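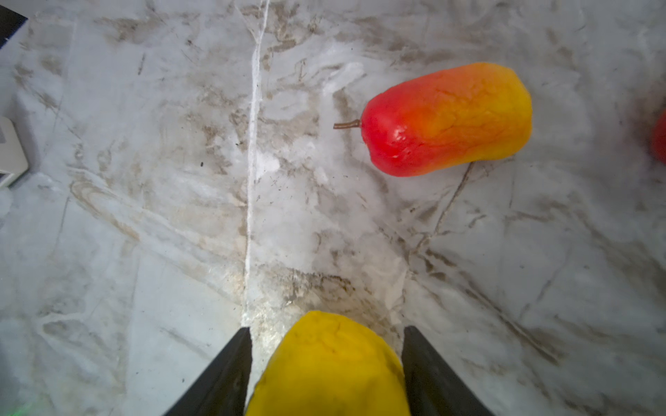 Kitchen Stylist and Prop Assistant, part time - Ukia Home Displays

We set up kitchens for furniture stores, and we'd love to find someone who enjoys the small stuff as much as the big stuff. Most of your day would go to countertops: wiping down marble, laying out artificial fruit, moving a pear a little to the left and then (we all do it!) moving it right back again.

You'd also help look after our prop room on Beltrán Street, where 236 pieces of fruit, bread and vegetables live in labeled bins and need dusting more often than you'd think. Smudges on stone show up badly under store lights, so a patient hand with a soft cloth is very welcome here.

No experience needed, and we'll happily teach you as you go. You should be fine with lifting boxes and with early starts - the van leaves at 7 in the morning on setup days. There are two openings, both beginning in January.

To apply, write a few lines about yourself to Sarahí Becerra at our front desk, and tell her which mornings you're free.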